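Re: [soft-handling] Skullum finger kit for linens — anyone past the trial period?
From: Yolanda Restrepo
To: soft-handling list

Jhosep Betancur wrote:

> We are quoting a small linen cell for a customer in Ekstead and the
> Skullum finger kit keeps coming up. The data sheet is thin. Before I ask
> for the loaner I would like to hear from someone who has run it on plain
> white cloth.
>
> 1. Does the wrist camera give you anything usable once the cloth is in
> the fingers, or do you switch to the fixed camera?
> 2. How bad is white on white? Our table is white and the customer will
> not pay for a new one.
> 3. Are the pads worth the extra over the plain fingers?
> 4. Is the Cisby grasp package required or can it be left out?
>
> Our arm is an older one with a generic flange, if that matters.
>
> Jhosep

Jhosep,

We have had the kit on the bench at Agudelo since September. It is still under evaluation and I have not signed for it, so read this as interim. Answers in your order, then some things you did not ask.

1. Wrist camera.

Usable on approach, poor once cloth is near the fingertips. The lens in the kit is fixed focus. Ours came set for 300 mm and we reset it to 62 mm, which was the shortest setting that still gave us an image on approach. Anything nearer than that is blur. Thin material is the worst case. It passes enough light that the depth estimate jumps between the near layer and whatever is behind it, and a twisted strand gets reported as two separate edges.

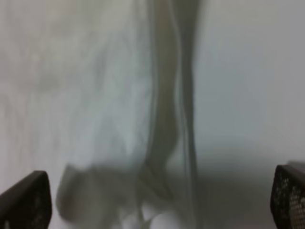 The Cisby package assigns each candidate edge a confidence score and will act on a low one unless you raise the threshold. The default was too permissive for us. We went up in small steps until the false closes stopped, and by then it was also rejecting good grasps on hemmed corners. There is one threshold for all materials. I asked whether it could be set per job and was told that it is planned, with no date.

What works for us is to take the grasp point from the fixed camera, drive to a standoff, and use the wrist view only for lateral correction over the last stretch. After closing we ignore the wrist view for edge finding and go by finger position and motor current. The current reading is clean. I would put more weight on it than the data sheet does.

2. White on white.

Better than I expected, given diffuse light. We have a white table against a pale wall, so about as little contrast as you will have. Segmentation at the fixed camera relies on crease shading and on the shadow at the cloth border. A flat single layer with a straight edge is hard to find. A rolled or doubled section is easy, and the planner will prefer it every time, whether or not you want it picked there.

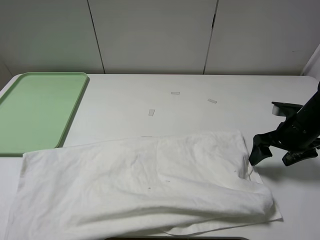
Fixed view of the bench. Cloth flatter on the left, folded over itself on the right, gripper beside its upper right corner.

Two cautions. First, clear or translucent tape on a white table is nearly invisible to a person but can still produce short straight edges in the detector. Mask those areas in the workspace file or use something with color. Second, auto exposure has to be off. With it on, the arm entering from one side darkens enough of the picture that the exposure shifts and the cloth border washes out. We lock exposure with the arm parked clear. The setup sheet has these steps in the wrong order — it tells you to lock exposure after the first move.

If your customer will accept a colored tray or mat under part of the work area, take it. Even a pale green is enough of a reference to separate cloth from background in hue when brightness alone fails. It does not need to be dark.

3. Pads.

I am less sure here. The padded fingers hold a single layer of light cotton at a lower closing force than the plain ones do, and that is a real benefit on thin goods. On gathered cloth I could not measure a difference. Several layers bunched together fill the gap and friction between layers becomes the limit, which no pad will change. If the Ekstead job is mainly towels picked from a heap, I would save the money.
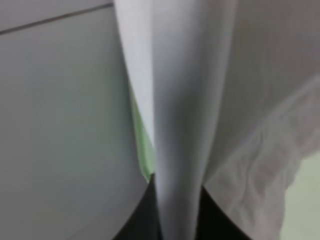
Wrist view, gathered fold between the fingers, looser cloth to the right.

The pads also pick up lint. We wipe them at the start of every shift. The manual gives 50 hours as the cleaning interval, and on cotton that is far too long. Replacement pads ship in packs of 12, and they are glued, so allow time for the adhesive. We lost a morning to that on a Monday when the only spare set of fingers was already off the arm.

4. Cisby package.

Not required. The fingers and the camera both work without it. The fingers take a position command and return position and current over a plain serial link, and the protocol is documented in the back of the manual, correctly as far as I have tested it. The camera shows up as an ordinary video device. If you have your own grasp planner, leave the package out and ask for the price to be adjusted. Skullum will list it as included at no charge, but the support contract is priced on it, so check that line.

Things you did not ask:

Flange. The kit comes with one adapter plate. It did not fit our older arm without slotting two of the holes. Send them a drawing before they ship. The plate is stiff enough. The upper bracket that holds the camera is less so, and I would recheck calibration after any hard contact with the table.

Cable routing. The camera cable leaves the bracket on the side that wraps when the wrist turns past its midpoint. We added a loop and a clip. Without that the connector takes the load.

Placing. Everything above concerns picking. Release is slower than it should be on light goods, and a thin layer can stay on one pad after the fingers open. A short sideways move on opening deals with most of it. The package has no setting for this, so we scripted it.

Documentation. The manual is for the previous revision of the fingers. Opening range and mass are both wrong. Weigh yours and enter the payload by hand.

I can send the workspace file and the release script off list if you want them. I still have the single-layer hem tests to run with the plain fingers and will post the numbers when they are done. If anyone has run this kit on colored or patterned goods, I would like to see the threshold you settled on.

Yolanda Restrepo
Agudelo, handling bench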